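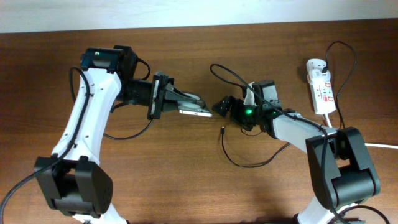 ## 4.2 Wage Setting and Expected Inflation

Figure 3. Two robot arms on a wooden tabletop.

The survey covered 418 firms in the Ukenwood and Falham districts, of which 294 returned a full set of answers. Each firm was asked what it expected consumer prices to do over the next twelve months, and what pay increase it planned for its largest group of workers. Answers were collected in November, before most annual pay talks had begun.

Expected inflation has a positive effect on planned pay, but the effect is well below one for one. It is smaller again among firms that had frozen pay in the previous year. We read this as a sign that managers treat the last settlement as a starting point and adjust from it slowly. The result holds when the 19 firms with seasonal contracts are dropped.

A further 140 firms in the sample use the Diteo pay index as a guide in their talks. These firms give answers that sit closer together, though their average is much the same as that of the others. The Yagi correction for small samples was applied to this group and left the estimates almost unchanged.

Two limits should be noted. Planned increases are not paid increases – some firms revise their plans once talks are under way. The survey also says little about new hires, whose pay may move more freely than that of existing staff. Section 5 returns to this second point using the vacancy data.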